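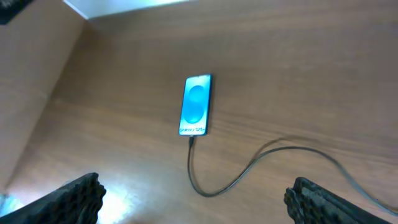

View from the wrist camera: phone with charging cable connected, gripper open.

Pamar Wrist Camera and Textured Finger Set
Research equipment for cable and connector handling

Overview

The Pamar Wrist Camera and Textured Finger Set is a matched camera, bracket and finger package for two-finger robot grippers. It was developed at the Boychuk Laboratory for a study of how robots learn to handle small connectors attached to flexible cables, and it is now supplied to other research groups in the same form in which it was used in that study.

Handling a charging cable is a demanding task for a robot arm. The connector is small, the cable bends under its own weight, and the device at the other end can slide or turn when the cable is pulled. A fixed overhead camera often loses sight of the connector at the moment the fingers close. The Pamar set places the camera close to the fingers, so that the object, the cable and both contact surfaces remain in one view during the approach.

What the set includes

- One compact wrist camera with fixed-focus lens
- One mounting bracket with alignment pins
- Two black gripper fingers with textured pads
- One pair of replacement pads
- Calibration target and printed instructions
- Access to the Pondolwood demonstration collection

Finger pads

The pads carry a pattern of small raised bumps across the gripping surface. The bumps give a thin, smooth cable several points of contact, and they allow the fingers to hold a connector body firmly with a moderate closing force. Pads are dark and low in gloss to limit reflections into the lens. They are attached with two screws and may be changed without removing the camera or repeating the calibration.

Pads should be inspected before each series of trials. Dust and skin oil reduce grip on glossy surfaces such as phone glass. A soft brush and mild soap are sufficient for cleaning. Solvents should not be used.

Research background

The study compared two ways of training a robot to disconnect a charging cable from a phone lying on a table. In the first method, the robot learned from a fixed overhead camera only. In the second, it learned from the overhead camera and the wrist camera together. Both methods used the same arm, the same fingers and the same operator demonstrations, 2,888 in total.

Demonstrations were recorded on several tabletops, including wooden surfaces with visible grain and uneven light. Glare was left in the recordings. Phones were placed at different angles with the screen on or off, and cables were allowed to fall in whatever curve they took. Operators were asked not to straighten a cable before beginning.

Results

Each method was tested in 2,000 trials at the Vukthorpe test site, with table positions that had not appeared in training. The method using both cameras completed the task more often than the method using the overhead camera alone. The difference was greatest when the cable curved back toward the gripper, a layout in which the overhead view was frequently blocked by the arm itself.

The two methods performed at a similar level when the cable ran straight away from the phone and the connector was in plain view from above. Laboratories working only with this simpler layout may find that a single overhead camera meets their needs.

Most of the remaining failures were of two kinds. In one, the fingers closed on the cable behind the connector body, and the phone turned on the table before the plug came free. In the other, the fingers closed correctly but the pull was not in line with the port. The first kind became less common when demonstrations included a short pause above the connector - a change now recommended in the printed instructions. The second kind is the subject of continuing work.

Pondolwood demonstration collection

Purchasers receive access to the Pondolwood collection, which holds 3,742 recorded sequences. It contains the demonstrations used in the study, together with later recordings of related cable tasks. Each sequence includes wrist video, overhead video, arm position and finger opening. The collection is provided for research and teaching use. Sequences from the test trials are kept separate so that groups may report results on the same terms.

Compatibility and installation

The bracket fits parallel two-finger grippers with the Pamar flange pattern. An adapter plate is available on request for other patterns. Installation requires a hex key and takes place with the arm powered down. After installation, the calibration target is placed flat on the work surface and viewed from 7 positions listed in the instructions. Calibration should be repeated whenever the bracket has been removed or the arm has struck a fixed object.

Limits of use

The set is intended for supervised laboratory work. It is not rated for wet areas or for use with damaged cables. Work with mains-voltage connectors falls outside the tested range.

Ordering

Orders are accepted from universities, public laboratories and company research departments. Replacement pads and brackets may be ordered separately. Requests should state the gripper model, the flange pattern and the length of camera lead required. The next production batch ships in October.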